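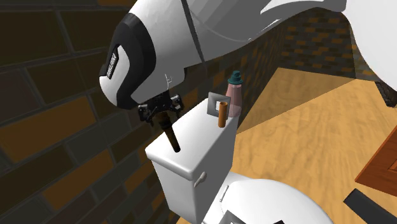 ## Handitby simulated bathroom tasks: questions and answers

Maintained by Babita Sengar and Spyros Deligiannis. Last changed in May.

### What is Handitby?

A method for training a robot arm on household pick-and-place jobs using only simulated demonstrations. The arm learns one policy for the whole bathroom set, covering the tank lid, the seat, the floor and the cabinet. We don't train a separate policy for each object.

### What does the policy get as input?

One rendered camera view, the joint positions, how far the gripper is open, and a short written instruction such as "put the rod on the tank". It doesn't get object positions. Those are kept in the simulator log and used only for scoring.

### How many demonstrations are there?

The release has 923 recorded episodes. We train on 884 of them. The others were dropped by the filter described in the next answer.

### Why were some episodes dropped?

Kamlesh Ahuja wrote a filter that replays every episode from its starting state. If the replay ends with the held object more than 2 cm from where the recording left it, the episode is thrown out. Most of the failures were thin objects turning between the fingers during the move. Rods and pens do this more than bottles do.

### Why work on top of a toilet tank?

The lid is narrow and usually has other things on it. A policy trained on a wide table can put an object down nearly anywhere and still score. On the lid it has to keep clear of what is already standing there, and a long object held at a slant takes up more room than its width suggests. Chanida Phetsri compared both surfaces early on and the lid separated good policies from poor ones much sooner in training.

### Do the textures matter?

Less than we thought. Walls, floors and cabinet fronts are swapped between episodes, so you will find brick next to a toilet and other odd pairings. Taking the swaps out made training quicker but the policy then did badly in any room it hadn't seen.

### What counts as a success?

The object is on the target surface, the gripper is open and clear of it, and nothing else has been knocked over. All of this is checked after the objects have stopped moving. A rod that rolls off the lid during that wait is a failure.

### How does it compare with the Stadel baseline?

Stadel uses the same demonstrations and plans each grasp separately. It is better at picking up single objects from the floor. Handitby is better at placing on crowded surfaces. Please don't quote one overall score for either, as it depends on how the tasks are mixed.

### Has it been tried on a real arm?

Not yet. Every result so far is from simulation.

### Can I add my own objects?

Yes. Put the mesh and its mass in the Pal folder and rerun the scene builder. Check the friction value before anything else. If the object slides out of the fingers during a slow lift, raise it in small steps.

### My scores change between runs. Is that a bug?

Probably not. Start positions are drawn afresh unless you set the seed. We use seed 99 for everything in the results table.

### Who do I contact?

Sarita Jaiswal for the scene files, Spyros for training code. Questions about the older Worell scenes can go to either, but we no longer update them.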